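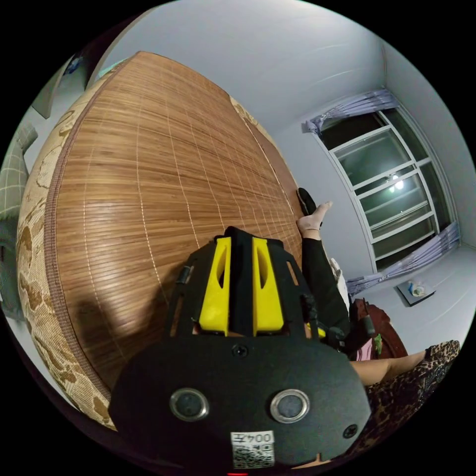

The visit to the bedding works in Brarkholm begins in the sleeping rooms and not in the weaving hall, which surprised me, but I think it is a good order. First you see how a thing is used, and afterwards you see how it is made. My main interest was the bamboo mat for summer, because we do not have such mats where I grew up, and I had only read of them. On the large bed it looks simpler than I expected. The slats are brown and thin, they lie all in the same direction, and pale lines of stitching cross them. Where the light comes on the slats they shine quite strongly, almost like a polished table. On the side there is a thick fabric border with a pattern in beige and brown, flowers or perhaps paisley, and a narrow band in darker brown closes it against the slats. I had imagined something more rough, like a garden mat, and I was wrong.

The open day was on 24th January, which is a strange season for a summer mat. The guide told us that winter is when the mats are made, and that in May the most part of them leaves the house. The group was small. We had paid nothing, only written our names on a list at the gate, and we received a paper with a plan of the building. On my paper the stairs were drawn on the wrong side, so I came late to the first explanation and had to ask my neighbour what I missed.

What I missed was this: a mat is laid directly over the mattress, without a sheet between, and the sleeper lies on the slats. Bamboo does not keep the warmth of the body as cotton does. Some families lay a thin cotton sheet on it all the same, for small children. We were allowed to try a mat with the hand and then to lie down on it for a short time. My back found it hard for the first minute. After that I noticed the coolness more than the hardness, though in January I would not choose it for a whole night.

From the sleeping rooms we went down to the cutting hall. The canes come to Brarkholm already split, in bundles, and they smell a little sweet, like hay that has been kept in a dry place. One machine brings them to the same thickness and a second one takes off the sharp corners. It is very loud there and we got ear protection, so the guide could only show with her hands. I understood perhaps half. Later she explained it again in the corridor, with great patience.

The widest mat they make at present is called Grernia and has 1420 slats. This number was written on a board next to the loom. The stitching goes with a strong thread, and the worker at this place stops the loom from time to time and pulls at the slats with two fingers. If one slat moves too much, the row is opened and sewn again. I watched this for a long while and the group had to wait for me.

The borders are sewn in another room, on the first floor, by people who sit. The fabric for them comes in rolls from the firm Nwachukwu, and there were 51 patterns hanging on a rail. Many had flowers. I asked if plain borders are also possible, and yes, they are, but few people order them. The border protects the ends of the slats, which could otherwise catch in the clothes. At the corners the fabric is folded twice, and this fold must be done by hand.

I wrote down the advice for care, as I wanted to buy a mat. One wipes it with a damp cloth in the direction of the slats. It must dry in the shade, and one rolls it, with the slats outside, never folds it. In winter it stays rolled in a cotton bag, standing up, in a room that is not heated too much.

The shop is beside the gate and takes cards. There are three sizes. I took the middle one, with a border in grey, and carried it under my arm to the bus for Plulstead, which goes once in the hour and stops on the other side of the bridge. For visitors who come by car there is parking behind the cutting hall. The next open day will be in May, and one should write to the office before, as the loom room admits only small groups.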